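Cat Food and Supplement Claims: Your Questions

We get a lot of post about what cats ought to be eating, most of it prompted by an advert. The answers have been gathered on one page. They are opinions from people who have kept cats for a long time and read a great many packets.

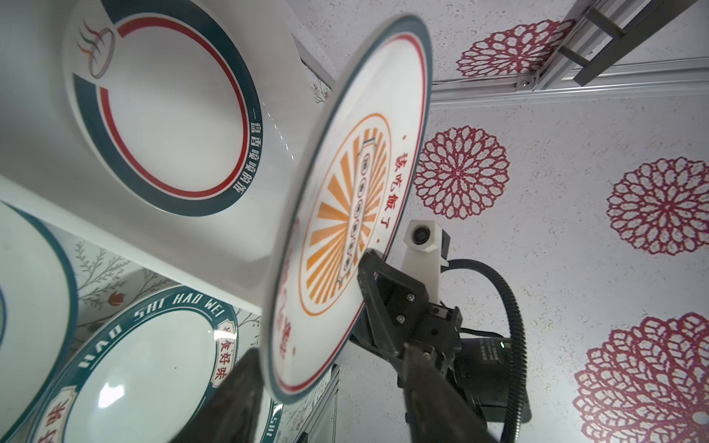
Page 2 of 3

Is grain-free food better for my cat?
Maybe, maybe not. Cats need meat, and a food with plenty of it is a good start. But "grain-free" only tells you what was left out. Quite often the gap has been filled with potato or peas, and we have yet to see a convincing reason why a healthy cat should prefer a pea to a bit of rice. Look for the word "complete" on the label first.

What do you make of Flisine drops for stress?
Not a lot. The leaflet says cats were "visibly calmer" after a fortnight. Calmer than what? Most cats upset by a house move settle down in a fortnight anyway. We wrote to ask whether any cats had been given plain water for comparison and were sent a discount code.

My breeder swears by Cellness powder. Should I carry on with it?
Ask the breeder whether they sell it. If your kitten is on a complete kitten food, it should already be getting what it needs, and piling extra vitamins on top can do harm. Take the tub to your vet and let them read the small print.

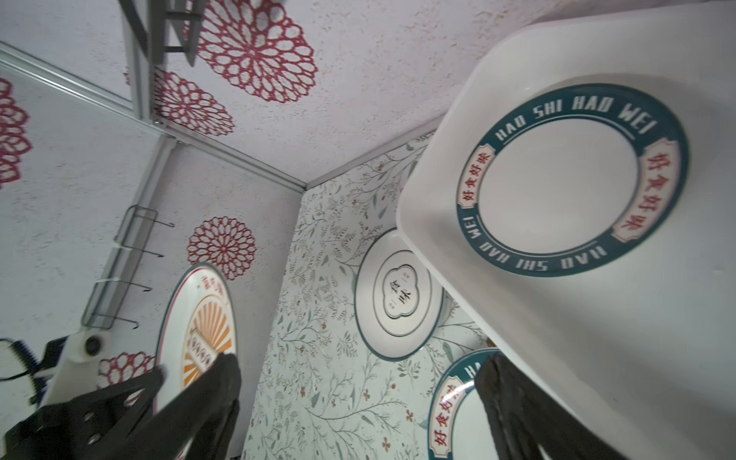 The same goes for anything sold to "support" a part of the body. Support is a lovely vague word. Joints, kidneys, coat, mood – we have seen one tub that claimed to support all of them, and the main ingredient was brewer's yeast.

Are breed-specific foods worth the extra money?
We doubt it for most cats. The Boersma range has one recipe for longhairs and another for shorthairs, and when we put the two labels side by side the only difference we could find was a little more fibre in the longhair one. That might help with hairballs. So might a comb.

Does the shape of the biscuit matter?
A flat-faced cat may find some shapes easier to pick up, so there is something in it. Whether that is worth paying double for is another question. Try a few sorts and watch your cat eat. 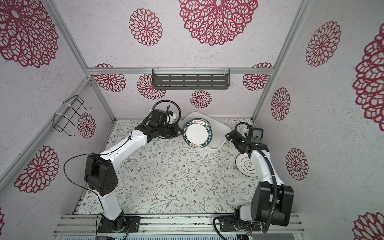 Watch how much it leaves, too. A cat that suddenly goes off its food needs a vet, and soon, whatever the packet says about fussy eaters. Do not try to starve a cat into liking something new.

The Virnitz survey says 58 per cent of owners saw a shinier coat. Isn't that proof?
It is proof that 58 per cent of owners ticked a box. They had been sent the food free and told to look out for a shinier coat. The survey covered over 600 households, which sounds grand, but a big number of people asked a leading question still gives you a poor answer.

Can I feed my cat raw meat?
You can, though we wouldn't. Plain meat on its own is not a balanced diet, and raw meat can carry germs that make both cats and people ill. Claims that it cures allergies or bad breath seem to come mostly from people who sell it. 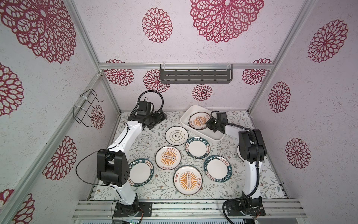 If you are set on it, talk to your vet before you buy a freezer full, and be strict about washing bowls and hands. Homes with small children or anyone in poor health should give it a miss.

Will you be testing any foods yourselves?
We hope to look at wet food pouches in October. We will be buying them from the shop like everybody else.

Answers last checked 29th May.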